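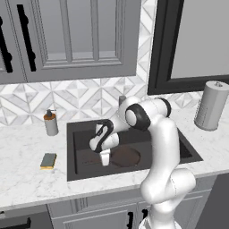

Corpus Belkadi de consumo doméstico de agua
Ficha de datos, versión 2

Resumen

El corpus Belkadi reúne lecturas de contadores de agua en viviendas de la localidad de Undstead. Cubre más de 530 viviendas y se distribuye en ficheros CSV, uno por sector de la red. Está pensado para estudios de demanda, detección de fugas y desagregación por usos finales (cocina, ducha, cisterna, riego).

Última revisión de esta ficha: 13 de diciembre.

Estructura

datos/ contiene las series de lecturas, con un fichero por sector (11 en total).
meta/viviendas.csv contiene una fila por vivienda.
meta/incidencias.csv recoge cortes de suministro, sustituciones de contador y reinicios del registrador.
scripts/ contiene las rutinas de validación y remuestreo.

Campos de las series

id_vivienda: identificador seudonimizado, estable entre versiones.
marca_tiempo: instante de la lectura en UTC, formato ISO 8601.
volumen_l: volumen acumulado en litros, sin corregir.
calidad: 0 lectura válida, 1 lectura interpolada, 2 lectura descartada por el validador.

El volumen es acumulado. Para obtener el consumo de un intervalo hay que restar lecturas consecutivas del mismo contador; en las fechas de sustitución la diferencia puede salir negativa y debe consultarse meta/incidencias.csv.

Adquisición

Las lecturas proceden de registradores de pulsos Hornov acoplados al contador general de cada vivienda. No se instalaron sensores en grifos ni en electrodomésticos. Las etiquetas de uso final se obtuvieron mediante cuestionario y un diario de consumo que completó una parte de los hogares.

Preprocesado

Los huecos breves se rellenan por interpolación lineal y se marcan con calidad 1. Los huecos largos se dejan vacíos. Los duplicados exactos se eliminan. No se aplica suavizado.

La rutina scripts/validar.py comprueba la monotonía del volumen, el orden temporal y la correspondencia de identificadores con la tabla de viviendas. Termina con código distinto de cero si falla alguna comprobación.

Etiquetas de uso final

Solo 86 viviendas disponen de diario. En ellas, el uso «cocina» agrupa fregadero y lavavajillas, que los participantes no siempre distinguieron. El lavabo se anota como «baño» junto con la ducha.

Limitaciones conocidas

Las viviendas con depósito propio están infrarrepresentadas.
El sector Urkov carece de lecturas en mayo por una avería del concentrador.
La resolución de un litro por pulso impide detectar goteos pequeños en ventanas cortas.
Los diarios tienden a omitir los usos nocturnos.

Privacidad

Se han suprimido direcciones y números de contador. No está permitido cruzar el corpus con otras fuentes para reidentificar hogares.

Licencia

Datos: CC BY 4.0. Código: MIT.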